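The process engineer at Vinon puts the change down to wall thickness. "We ran 360 microns until July, then dropped to 33 fewer," she says. Liline supplies the resin – clear grade only – and each lot is tested before forming. "At 62 percent regrind the haze is still in spec. Beyond that, I won't sign." A lot is 2,000 cups.

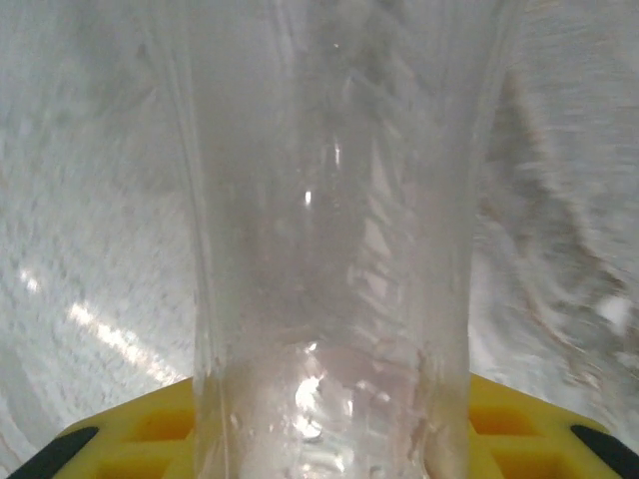
Oprea disagrees on the regrind limit, saying that haze readings drift well before that point and that the spec should be tightened.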